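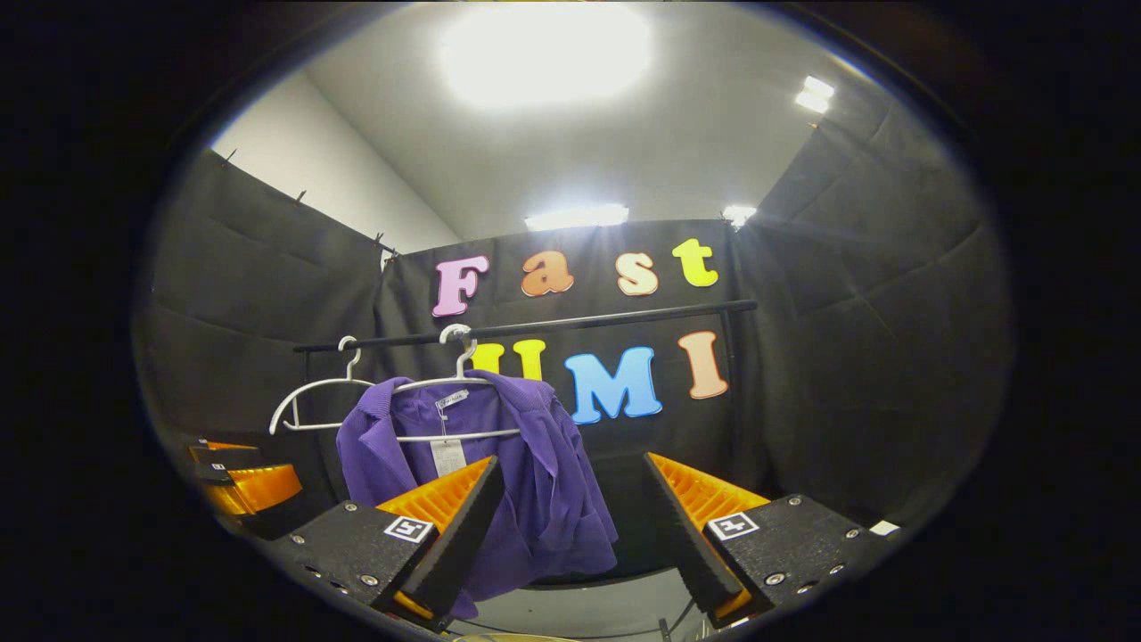
Figure 3. A purple jacket on a black clothes rail, with dark fabric behind.

4.2 Do customers return clothes because of color?

The trade literature gives a confident answer to this question. Shoppers, we read, see a garment on a screen, receive something that looks different, and send it back. The claim is repeated so often that few authors bother to cite a source for it, and those who do tend to cite each other. We followed the chain of references through the retail reports available to us and found it ending, in most cases, at a single survey by the consulting firm Plalledetti, in which "color not as expected" was one of the boxes a respondent could tick. The survey did not ask which color had been expected.

Our own data come from the online outlet Selladitz, which gave us its return slips for July. The file held 3784 slips. Of these, 1265 concerned jackets and coats, the only category in which the slip left room for a written comment as well as a printed reason code. We limit the analysis to that group. In 1166 cases the comment could be read and matched to an order; the rest were blank, illegible, or attached to the wrong parcel number.

Two problems showed up at once. First, the printed code and the written comment often disagreed. A customer would mark "color" and then write that the sleeves were too long, or mark "fit" and complain about the shade. The outlet's own monthly summary uses only the printed code, and it is this summary that gets passed on to the trade press. Second, "color" was the first box on the slip. Anyone who has filled in a form at a post office counter will see why that matters. We can't say how many people simply ticked the top box, and neither can the firms that quote these numbers as if they measured something.

Purple is the usual example in this debate, and it has some basis in optics. Certain purple dyes shift noticeably between daylight and store lighting, and cameras record them inconsistently. It doesn't follow that buyers care. A shade can be measurably off and still be perfectly acceptable to the person wearing it, as Bognár argued against the early screen-matching studies.
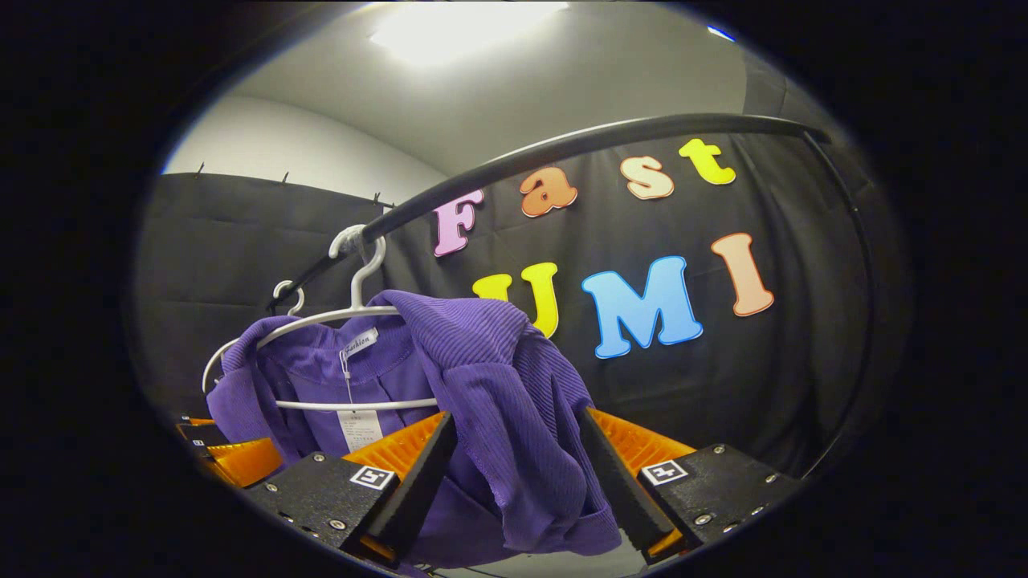 Tumer objects that this sets the bar too high, and that a shopper who is let down by a color will rarely find the words for it on a slip the size of a bus ticket. We accept the point about the slip. It does nothing to rescue the larger claim, though, which rests on the same slips and reads them with far less care. If customers can't describe the problem, the printed codes are no better evidence of it than the comments are.

A fairer test would vary the order of the boxes between parcels and leave everything else alone. Selladitz declined to do this during the sale season. Until some retailer agrees, we treat the link between color and returns as unproven, and we leave it out of the cost model in Section 5.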